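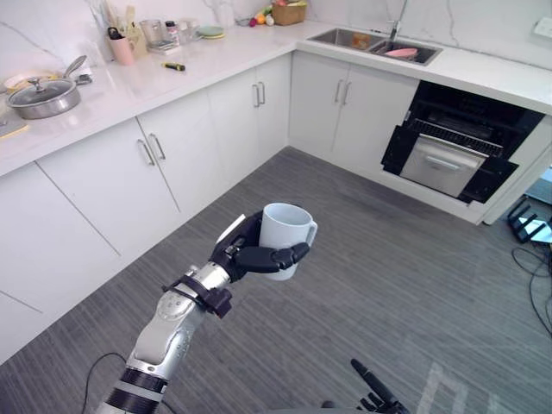

Attachment 1: kitchen, looking towards the corner and the sink. White mug held up in front.

Ticket 119 – Cadunia kitchen doors, soft-close not closing
Opened by: Fitzgerald Schumacher
Product: Grevel base units, white gloss, bar handles
Status: Waiting on customer

Sun 26 February
Hello again, me with the doors. The cupboard I keep going on about is the double one near the corner, the one before you get round to the sink. The left door swings to quite nicely until it's nearly home and then just stops, with a gap I can get a finger in. If I push it, it clicks shut. If I don't, it stays like that all day, and I catch my hip on it every time I go for the fruit.

What I've tried so far:

Took everything out in case a pan lid was fouling it (there was a colander right at the front, I had high hopes). No change.

Wiped the hinges down with a dry cloth. Bit of flour came off. No change.

Turned the side screw on the top hinge a quarter turn, as per page 4 of the booklet. The gap between the two doors went wonky at the top, so I turned it back again.

Swapped the top and bottom hinges over. Now this was interesting, the door stopped a bit sooner than before! So I put them back and it went to how it was.

The doors under the sink are the same type and they've been fine since they went in last September, and those get opened far more than any of the others.

Reply from Brivham support desk
Hi Fitzgerald, thanks for the photo and for being so thorough. Could you check the little switch on the hinge cup, on the inside of the door? It turns the damper on and off. On a 60 cm double unit, each door should have one damper on and one off. If both are on, a light door often won't pull itself shut.

Update from Fitzgerald
Right, found the switches (tiny grey things, needed my reading glasses and a torch). Both on! I've flicked the bottom one off and the door now goes all the way home, with a soft sort of thud at the end. I've opened and shut it far too many times, just because I can.

One leftover question before you close this. The right door on the same cupboard also has both switched on, but it shuts perfectly well. Do I leave it alone or match it to the other one? I'd rather not go fiddling if I don't need to. Also the booklet mentions a Ross adjusting key and there wasn't one in my box, so if you've a spare lying about I'd be glad of it. I've been using a butter knife.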